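Co-carrying (robotics)

From Clikby, the reader-written robotics encyclopedia
Last edited 13 May 2024

Co-carrying is the job of getting a robot to hold one side of something while a person holds the other, and then having the two of them move it together without a fight. You'll also see it called joint carrying, or shared load handling if somebody is writing a grant. I've worked on the control side of it for a good while now, mostly on the Amden software stack, so this article leans toward what I know (please add to the perception section if that's your thing, it's thin!).

Why it is a software problem

Most people I talk to assume the hard part is strength. A small table weighs very little, and a full-size humanoid can usually manage its half. What gets you is that the table is stiff. The moment both parties have a grip, the person, the table and the robot turn into one connected thing, and any mistake in the robot's idea of where its hands are goes straight into the other person's wrists. Plain position control is miserable for this. You feel like you're holding a table that has been bolted to a wall, and then the wall decides to walk.
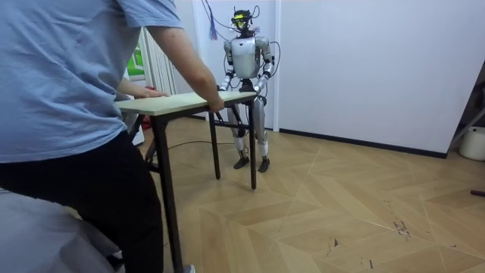
A person and a humanoid robot holding a small table from opposite sides. The robot is tethered from above.

Compliance

So the usual starting point is to make the arms soft. In impedance control, the software treats each hand as if it were tied to its target by a spring and a damper, and you choose how stiff the spring is. In admittance control you go the other way around: measure the force, then work out how the hand should move in answer. I like impedance for the arms and a slow admittance loop for the walking, and I'll happily argue about that on the talk page.

In Amden the arm loop runs at 1000 Hz and the default vertical stiffness is 235 newtons per meter. Sideways we go a lot lower. Too soft vertically and the robot's side sags, too stiff sideways and the person can't steer at all.

Guessing what the person wants

A push on the tabletop can mean "walk backward," "turn a bit," or just "I'm changing my grip." The robot has to pick one. Early planners used a plain leader and follower setup, with the person always leading, and for a short carry across a room that still works really well. Þórey Fogh's Trokville notes describe a softer version, where the lead slides between the two depending on how sure the robot is of the goal. I tried it in April and loved it, although turning in place still confused the estimator every single time.
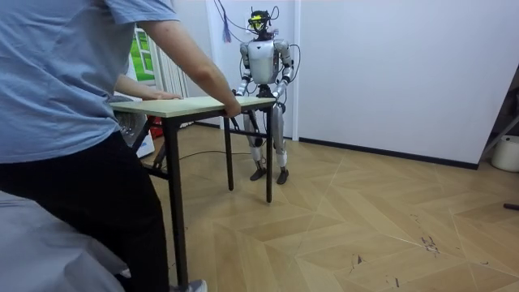 Both partners with their hands on the tabletop, as seen from beside the person.

Grasp and table tracking

Before any of that can run, the planner needs to know where the table is. Thin tops are a pain, because from robot head height the far edge is only a sliver in the depth data, and black legs often come back as holes. Most systems fit a flat rectangle to the top, choose two grasp points on the nearest edge, and after contact stop trusting vision so much. Once both hands have closed, the arm joints give a much better estimate of tilt than the camera does.

The Hallgrímsson filter is the common way of blending the two. It keeps a window of 13 samples and drops whichever source disagrees most with the recent past. It's old and a bit crude, and I keep going back to it!

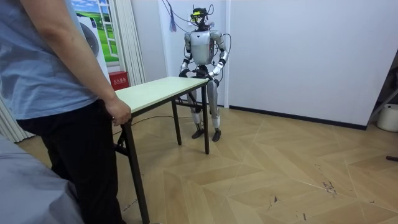

Person and robot at opposite ends of the tabletop, both of the robot's hands on the table.

Balance

A held table is also a support, which sounds like good news until the robot starts leaning on it. The whole-body controller should count the hand forces in its balance sums but never plan on having them, so that it can stay up if the person lets go. In Amden this is the hand_support flag, and it should be left at false for carrying.

See also: Admittance control; Whole-body control; Handover; Intent estimation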